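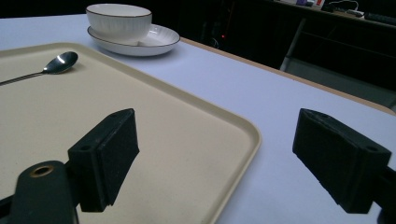 Alto tableware and trays: frequently asked questions

Answers apply to the Alto bowl, saucer and plate, and to the Skornurmont serving tray. For items bought before the January price list, check the base mark first, as some of the older glazes have different care limits.

What is included in a place setting?

One bowl, one saucer and one plate. Flatware and the tray are ordered separately. The saucer is sized to the bowl and is not meant as a side plate, although it will take a slice of bread.

Does the bowl lock into the saucer?

No. The foot of the bowl sits flat inside the rim of the saucer. Carry the two together on a tray, with the bowl centered, or carry them one at a time.

Can the dark-rimmed pieces go in the microwave?

No. The rim line on the bowl and saucer contains metal and can arc. The same applies to the plate. Heat food in a plain dish and transfer it.

Can they go in the dishwasher?

Yes, on a gentle cycle. Use the upper rack for bowls and saucers. Leave a gap between pieces so the rims do not touch. Citrus-based detergents dull the rim line over time. Hand washing with a soft sponge avoids this.

How do I clean between the ribs on the bowl?

Use a soft nylon brush and run it in the direction of the ribs. Tea and tomato residue lifts after ten minutes in warm water with baking soda. Do not use steel wool or scouring powder.

A spoon has left gray lines inside my bowl. Is the glaze scratched?

Usually not. Stainless steel is softer than the glaze and leaves a thin metal deposit. Rub the line with a damp cloth and a mild cream cleaner, then rinse. If a fingernail catches on the line after cleaning, the glaze is damaged and the piece should be retired from food use.

Where should the spoon go when the tray is set?

On the tray surface, beside the bowl position, with the handle toward the person eating. A spoon left standing in a bowl is the most frequent cause of tipping when the tray is lifted.

What weight can the tray carry?

The large tray is rated for 3 kg, evenly distributed. Lift with both hands under the long sides. The raised lip holds back small spills but is not a handle.

Is the tray surface slip-resistant?

Only slightly. The matte finish gives more grip than a gloss one, but wet saucers will still slide. Dry the underside of each piece before loading.
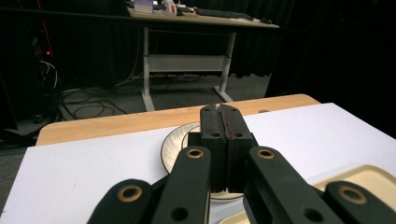

How do I protect a wooden table?

Put a sheet of heavy paper or board under the setting. Paper of 200 gsm lies flat and does not show the grain through. Plain white is preferred, as colored stock can transfer dye when damp. Replace the sheet once it has been wetted. Paper is not a heat barrier, so a trivet is still needed under hot dishes.

Should the plate be on the tray or on the table?

On the table. The plate takes up too much of the tray once a bowl and saucer are in place. Set the plate first, then put the tray down beside it so that the two rims are clear of each other.

How many plates can be stacked?

Up to 12, with a felt or paper disc between each. Stack bowls no more than 2 high. The ribbed wall has little tolerance for side pressure.

Do you sell replacement pieces?

Yes, singly. Orders go through Orlandini for bowls, saucers and plates, and through Tekholm for trays. Quote the base mark. White shades vary slightly between firings and an exact match is not guaranteed.

Who do I contact about a damaged delivery?

Kári Ingvarsson, customer service. Keep the packaging and report the damage within 2 working days, including the order number.

Last revised August 21, 2026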